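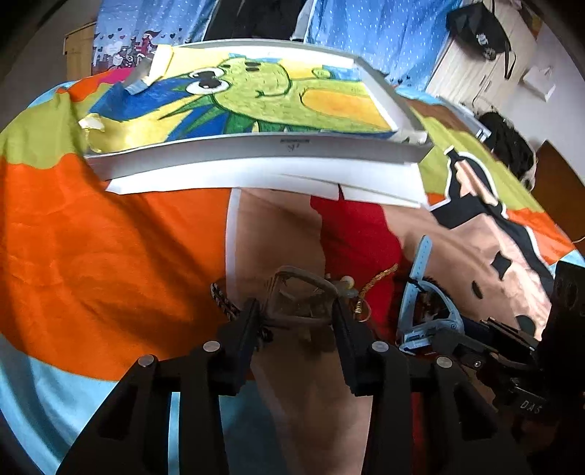
Small-item work with the hand-held gripper: watch, beads and chain on a bedspread

Equipment planner wanted (part time), Stonano, Naltville

Hello! I'm Eilif Viklund and I look after the kit at Stonano. I've been doing the buying on top of my proper job for far too long and I'd like to hand it over to somebody who enjoys it. We're taking on two people on the same terms, so if you've got a friend who also likes a well-kept spreadsheet, tell them too.

We do handling work with hand-held grippers, mostly in ordinary rooms in people's homes, and mostly with the sort of small stuff that ends up in a drawer: chains, beads, watches, bits of wire. The people doing the sessions are great. What we're short of is anyone who knows what we own, what's about to wear out and what we can afford next. At the moment that's me, a shared folder and a lot of sticky notes.

What you'd be doing

The first job is the equipment list. It has 187 lines on it and I wouldn't swear to all of them. Some are whole grippers and some are a bag of screws, and they've been given the same weight, which tells you how it grew. I'd like you to go through it, talk to the people who use the things, and split it into what gets replaced every year, what lasts, and what we should stop buying altogether (I have opinions about the cable ties).

After that it's the budget for next year. I need a first draft by June. We know we want more grippers. What I can't tell you is how many, or whether we'd be better off putting the money into spare finger pads and cables and keeping the old ones going a bit longer. I go back and forth on it! A fine wire ring or a thin necklace asks a lot more of a fingertip than a mug does, and pads are the thing people moan about most after a long session, so please don't plan any of this from a catalogue alone. 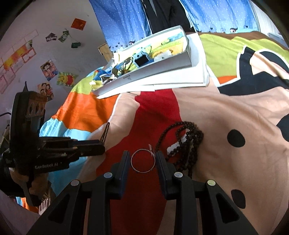 So I'd want you along on a few sessions before you touch any of the figures. Come and sit in, hold a gripper yourself, try to pick up something fiddly and see what annoys you. You'll get more out of that than you will from my notes. You'll also see how much carrying goes on, and cases and bags are a budget line I always forget until somebody's strap goes.

Then there's Zaltgate, our booking and stores system. It's fine. It does bookings nicely and stores rather badly, and one of the things I'd like from you is a straight answer on whether we pay for the bigger version or carry on as we are. If you come back and say "leave it alone, Eilif", I'll be perfectly happy.

Who we're after

You don't need a robotics background. If you've planned equipment for a theatre, a school lab, a bike workshop or a hospital store, you'll know most of this already. You do need to be comfortable ringing suppliers and asking for a better price, and you need to be able to tell me no. I get carried away with new kit and I know it.

It would help if you've written a purchase case before, with quotes attached and the delivery costs put in properly. Our last one left out import duty. That was me as well.

The practical bits

Four mornings a week, starting at nine. Session visits can run into the afternoon and you'd be paid for those hours on top. Contract is for two years to begin with. You'll have a desk in the Naltville office and you can do the quiet spreadsheet days from home once you've found your feet. We cover travel to sessions. Sessions often mean taking your shoes off and sitting or kneeling for a while, so let me know if that's awkward for you and we'll sort out something that works.

How to apply

Send me a page about yourself, plus a short note on something you once bought for work that turned out to be a mistake, and what you did next. No need for a polished CV, a plain one will do. Put "Viklund, kit job" in the subject line or it'll go to the general inbox and sit there.

If you'd like a chat first, ring the office and ask for me. Before ten is best, I'm usually out with the vans after that.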